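# Sourdough Starter: Common Questions

These are the questions we get most often from people who picked up a jar of starter at the Brerna shop or ordered one by mail. If yours isn't covered, write to Sowmya Kurup at the baking desk.

**My starter arrived with gray liquid on top. Is it dead?**

No. The liquid means it's hungry. Pour it off or stir it in, then feed as usual. Stirring it in gives a sourer loaf. Pink or orange streaks, or fuzzy mold, are different – throw the whole jar out and wash it well.

**How much do I feed it?**

Keep 20 grams of starter and add equal weights of flour and water. If you bake once a week, that's plenty. The night before baking, build it up so you have enough for the recipe and a spoonful left over.

**What flour should I use?**

Unbleached all-purpose works. A spoonful of whole rye or whole wheat speeds things up. We feed the shop starter half white and half whole wheat, but it will adapt if you change over a few feedings.

**Can I keep it in the refrigerator?**

Yes. Feed it, leave it out for an hour, then put it in the fridge with the lid loose. It will keep for up to 20 days between feedings, though weekly is better. After a long rest, give it two or three feedings at room temperature before you bake.

**How do I know it's ready?**

It should double in size and have bubbles all through it. The float test (a spoonful dropped in water) is fine for white starters but less reliable with whole grain. Mohandas Mudaliar puts a rubber band around the jar at the starting level and goes by that.
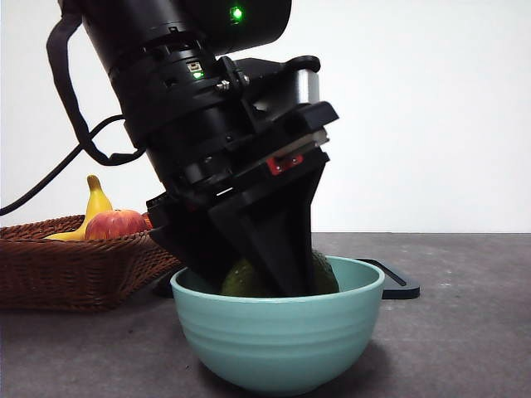

*Page last changed April 8, 2018*

**My dough is too sticky to shape. Should I add flour?**

Try wet hands and a bench scraper first. Extra flour at this stage leaves dry streaks. Next time, hold back a little water – 285 grams instead of 300 makes the basic loaf easier to handle.

**Can I use the discard?**

Pancakes, crackers and waffles all take it well. Keep it in a separate covered jar in the fridge and use it within a week.

**Do you ship starter in summer?**

We stop in the hottest weeks and start again in September. Shop pickup runs all year.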